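Does a Paper Bag Really Keep Food Fresh?

Kitchen Questions – for readers who like to check things

Somebody in your house has probably told you to fold the bag over, close the box, or put the lid back on. Grown-ups say it as if everyone knows why. But do they? Let's look at some ordinary packaging and ask what each kind can do, and what it can't.

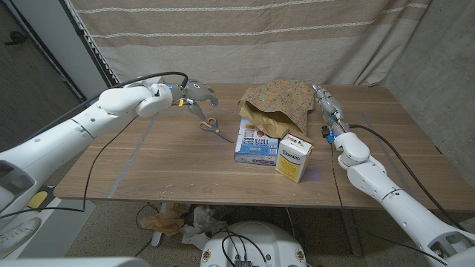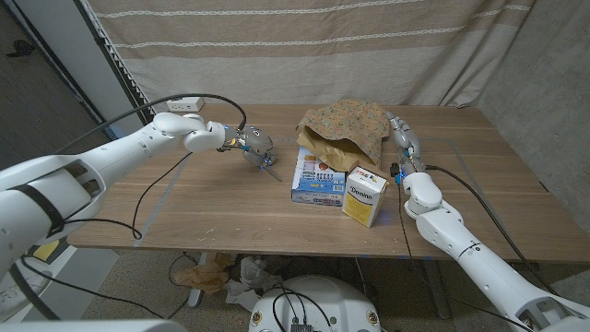 Paper bag, cloth, cardboard box, sugar carton.

Start with the paper bag. Paper is made of tiny plant fibers pressed together, and there are gaps between them. The gaps are too small for you to see, but air and water vapor (water in the form of a gas) can slip through. So if you put a crunchy cracker in a paper bag on a steamy day, the bag won't protect it for long. People say paper "keeps things fresh." Fresh how? It can help a crusty loaf stay crusty for a while, because dampness from inside the bread can escape. The same loaf will also dry out and go hard. Paper solves one problem and gives you another one.

What about laying a cloth over the top? A cloth keeps out dust, crumbs and flies. That's useful. It does not seal anything. Hold a thin dish towel over your mouth and breathe. If your breath can get through, so can the air in the kitchen.

Cardboard boxes are stiffer, so they're good at stopping things from getting squashed. They also stack nicely and leave plenty of room for printing. Look carefully at that printing, though. A picture on a box is there partly to make you want the box. If you need to know what's inside, read the ingredients list. In the United States, ingredients are listed by weight, with the heaviest first. A box covered in strawberries may have strawberries near the end of the list, and you are allowed to be annoyed about it.

Now for sugar, which is a strange one. Most foods spoil when tiny living things such as mold and bacteria grow in them. Dry sugar doesn't give them the water they need, so it can sit in a cupboard for a very long time. Its real enemy is damp air. Sugar grains get a little sticky on the outside, then dry out again, and end up stuck to their neighbors in a lump. A lump looks bad but it's still sugar.

Brown sugar does the opposite, just to be difficult. It goes hard when it loses moisture, so it wants a tight lid.

Don't take my word for any of this. Try it.

You will need 6 plain crackers, a paper bag, a jar with a tight lid, and a plate.

Put 2 crackers in the paper bag and fold the top over. Put 2 in the jar and close it. Leave the last 2 on the plate. Wait until the next afternoon, then snap one cracker from each place and listen. Write down what you hear before you ask anybody else.

Did the bag crackers beat the plate crackers? Maybe only by a little. Maybe you couldn't tell them apart – that counts as a result too, and you should write it down. If your kitchen is very dry, all six may still be crisp. Try again in a rainy week and see if your answer changes.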